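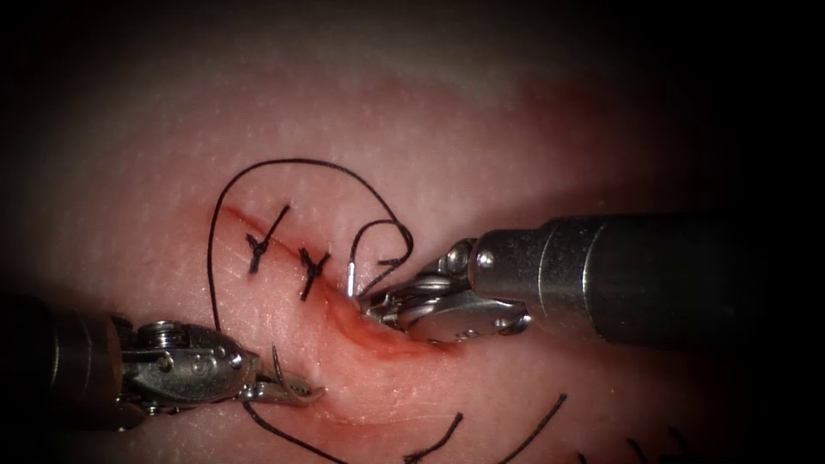
Last updated: Friday, August 23, 2019

I went to the Murlow open day wanting to be impressed, and for four minutes I was. Two metal arms were sewing up a cut in a pad of pretend flesh, and the knots looked neater than my buttons. Then I started asking questions.

How much of it was the machine's own doing? Raili Hirvonen, who ran the demonstration, gave me a careful answer about "levels of assistance".
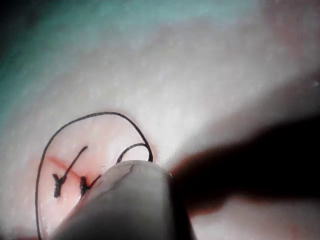
I asked again and got the brochure. It says 1,861 practice stitches have been logged. It doesn't say how many had to be redone, and a pad does not breathe, bleed or have a bad heart.
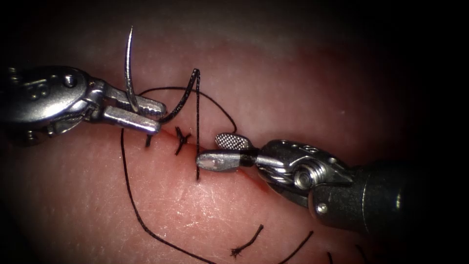
Needle, thread and practice pad at the Murlow demonstration.

I don't doubt the work is clever. I doubt the man beside me, who went home telling his wife that surgeons were finished. Murlow should print the failures next to the stitches. I'll look for them at the September open day.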